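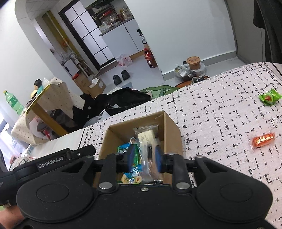

Fig. 1. Hand-held gripper over the snack box, GenRobot.AI lettering on the side bar.

Print this page | E-mail this page

Project report, Kusum Shukla, 2021-04-08
Review of a hand-held gripper kit

Aim: see if the kit is worth buying for the Kunach lab. Brief was packing and unpacking of small goods, nothing heavy.

Method. One operator, one hand on the tool. Open carton on a table, wrapped snacks, both fingertip pads brought in from either side of the packet. 60 tries per item type, 3 item types. Started in February, finished late becuase of exams.

Findings so far:
- Long clear packages the hardest. Shiny, wrinkly at one end, pads slide if you go in too low.
- Small twisted wrappers fine once flat on the cloth.
- Box walls get in the way. Had to tilt the wrist alot near the back wall.
- Wrist tired after one set. Would want a lighter body.

Cost: quote from Dosudside was 576 for the kit, delivery extra. Budget 1000, so ok.

Still to do: repeat with a deeper box, ask Dosudside about spare pads, table of results goes in appendix B.

Print | E-mail to a friend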